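# Why Cloth Bends, Folds and Wrinkles

A sheet of steel and a bedsheet are both thin and flat. If you hold the steel by one corner, it stays flat. If you hold the bedsheet by one corner, it hangs in folds. The difference comes from how each one is built.

## Fibers and yarn

Cloth starts with fibers. A fiber is a very thin strand of material. Cotton fibers come from the fluffy part of a cotton plant. Wool fibers come from sheep. Polyester fibers are made in factories by pushing melted plastic through tiny holes.

A cotton fiber is about as long as the top part of your thumb, and it is weak. To make it useful, many fibers are twisted together. The twist presses the fibers against each other, and friction stops them from sliding apart. Friction is the force that resists sliding. The twisted strand is called yarn.

You can test this with a cotton ball. Pull off a small piece and stretch it gently. It comes apart at once. Now take another piece, roll it between your fingers in one direction while you pull it longer, and try again. The twisted piece takes a harder pull.

## Woven cloth

Woven cloth uses two sets of yarn. The first set runs the length of the cloth and is called the warp. The second set crosses from side to side and is called the weft. In a plain weave, each weft yarn goes over one warp yarn, under the next, over the next, and so on. The row after it does the opposite.

A piece of cotton with 25 yarns in every centimeter of width has 1,000 warp yarns in a strip 40 centimeters wide. Each of those yarns is thin enough to bend easily, and each one can shift a little against its neighbors. 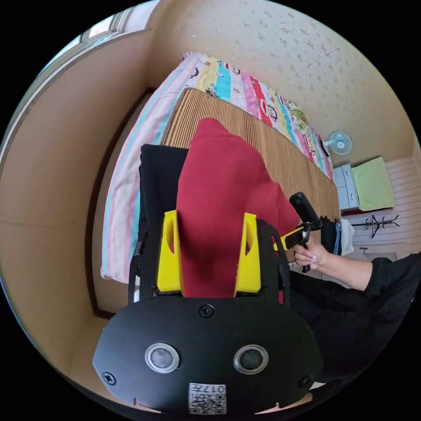 Bending depends strongly on thickness. A thick rod is much harder to bend than a bundle of thin strands made from the same amount of material, as long as the strands are free to slide. If you glued all the yarns together, the cloth would become a stiff board.

Woven cloth does not stretch much along the warp or the weft. It does stretch on the diagonal. This direction is called the bias. Find a cotton handkerchief, hold two opposite corners, and pull. The small squares between the yarns lean over and become diamonds.

## Knitted cloth

Most T-shirts are knitted. Knitted cloth is made of loops, with each row of loops pulled through the row before it. When you pull on it, the loops change shape, and the cloth gets longer or wider. When you let go, most of the loops move back.

## Where wrinkles come from

When cotton is folded and pressed, the fibers on the outside of the fold are stretched and the ones on the inside are squeezed. Inside each fiber are long chains of molecules held together by weak links. Under pressure, some links break and form again in new places. The fold is then held in position, and you see a wrinkle.

Water and heat loosen the links. An iron uses heat, often with steam, and its weight pushes the cloth flat. As the cloth cools and dries, the links form again in the flat position.

Wool wrinkles less than cotton because its fibers have a natural wave, called crimp, that works like a spring.

## Words to know

- **Bias:** the diagonal direction across woven cloth
- **Crimp:** the natural wave in a fiber
- **Warp:** yarns that run the length of the cloth
- **Weft:** yarns that run from side to side

*Written by Sobia Awan. Checked by Jomar Sebastian.*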